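Subject: Re: [perkovton-suppers] Napkins for the December supper
From: Chin-lung Yeh
Date: 1/21/18

On the list, Wosura wrote:
> Does anyone remember how we folded the napkins for the
> December supper? I've got 55 places to set at the Kwan
> Street hall and I'd love to do them the same way. Also,
> paper or cloth? I keep going back and forth.

Hi Wosura, and hi all,

Oh, I remember, my thumbs were sore for two days! It was the plain pocket fold, the one with the fork and knife tucked in the front. Open the napkin to a square, fold it in half toward you, turn the top layer down a couple of inches, flip the whole thing over and bring the sides in to the middle. Flip it back and there's your pocket. My first 3 looked like somebody had sat on them and after that I got going pretty well.

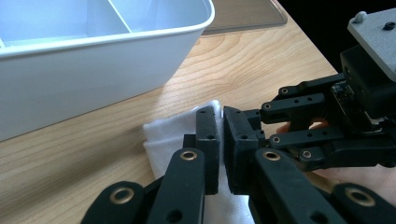 I'd go with paper again. Cloth is lovely but somebody has to wash and iron it, and last time that somebody was me. Plain white paper ones look nice on a light wood tabletop like this one, so if your tables are anything close I'd skip the tablecloths and save yourself the trouble. Do press every crease with the back of a spoon, though, or they puff open again while you're off looking for the salt. And get the thicker kind! The thin ones tear right where the fork goes in.

We still have a mountain of them, by the way. The case we ordered was 3,000 (I know, I know, I misread the page) and it's sitting in my hall closet under the Zundura coffee urn. Take as many packs as you want. I'd fold 20 extra for the dessert table, people always grab a second one when there's pie.

I'm home most evenings if you want to come by, just call first so I can dig the box out. And could you bring back my long serving spoon? The one with the bent handle.

Chin-lung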